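Visits > Advocacy Groups > Open Days

Print this page | E-mail this to a friend

An afternoon at Junstead: the pro-life pregnancy center opens its doors, sort of

24th June

Junstead has been asking people to come and see for themselves ever since the Grakby city council began debating whether pregnancy centers should have to post a sign saying they don't perform abortions. The open day was the invitation made good. I went with low expectations of both sides, and I came home with most of them intact.

The building is a former dental office on the east side of Grakby, two doors down from a tire shop. I was handed a name sticker and a folder at the door. The folder held a glossy letter, a donor card, a return envelope and one sheet of numbers. I would have liked those proportions the other way around.

The claim on the sheet

Junstead says it served 940 women in the past year. It's a good, firm number, and it is printed on the banner in the hallway as well. I asked what "served" means. The woman leading my group said it covers anyone who comes in. Does it cover someone who picks up a pack of diapers and leaves? Yes. Does it cover someone who comes back in March for a second pack? She thought those would be counted once, but she offered to check. I left my e-mail address and have heard nothing.

None of this means the number is wrong. It means I can't tell what it is a number of, and neither can the council members who have been quoting it in hearings.

What we were shown

The tour took in the waiting area, a counseling room, the ultrasound room and the supply closet. The closet was the best part. It was stocked to the ceiling with formula, wipes and secondhand coats, and the man in charge of it plainly knew what was on every shelf. Whatever you think of the center's views, a coat is a coat.

The counseling room was harder to judge. There were two chairs, a box of tissues and a rack of leaflets. I read five of them standing up while the rest of the group moved on. Three were ordinary material on prenatal vitamins and county benefits. The other two made medical claims about abortion with no source given. I asked who reviews them. The answer was "our medical director," who was not there that day, and whose name was not in the folder.

Then came the sign question. Our guide said a posted notice would be "government telling us how to talk." I have some sympathy with that, and the courts have too. But if the staff already tell every caller what the center does and doesn't do, as she said they do, it's fair to ask what the sign would change. She said it was the principle.

The people outside

A small group from Darnix, the abortion-rights organization behind the proposed sign rule, was on the sidewalk for most of the afternoon. I talked with Ilgın Tokgöz, their local organizer, for longer than I had talked with anyone inside. She told me women are being "tricked by the thousands." I asked for the thousands. She sent me to a report on the Darnix website, and I read it that night. It rests on an online survey with up to 3000 responses across several states, and it doesn't say how many came from Grakby or from people who had ever set foot in a center.

So there's a banner number on one side of the door and a website number on the other, and the council is supposed to make law out of them.

Tokgöz had been invited to take the tour. She declined, saying it would be staged. It was staged, as every open day is, but I still think she should have gone in and asked about those leaflets.

Coffee and the pitch

We finished in the kitchen, where a board member named Godinho gave the fundraising talk. He wants a second ultrasound machine and a bigger parking lot. He was brief, which I appreciated, and he took questions, which I appreciated more. Asked if Junstead would publish its full yearly figures, broken down by type of visit, he said the board would "look at it."

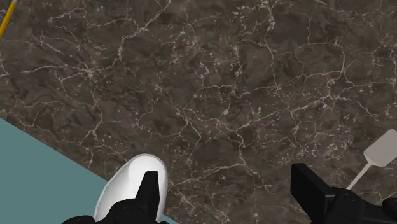 What I'd ask before the vote

The council takes up the sign rule again next month. Before it does, somebody should get Junstead to define "served" in writing and name the person who signs off on its medical leaflets. Somebody should also get Darnix to produce one local complaint with a date on it. I asked both groups for these things and got a donor card from one and a bumper sticker from the other.

The public comment sheet is at the clerk's counter in city hall. When I stopped by, it had four signatures on it, and one of them was mine.

Get our visit reports by e-mail. Enter your address to sign up for the newsletter. You can unsubscribe at any time.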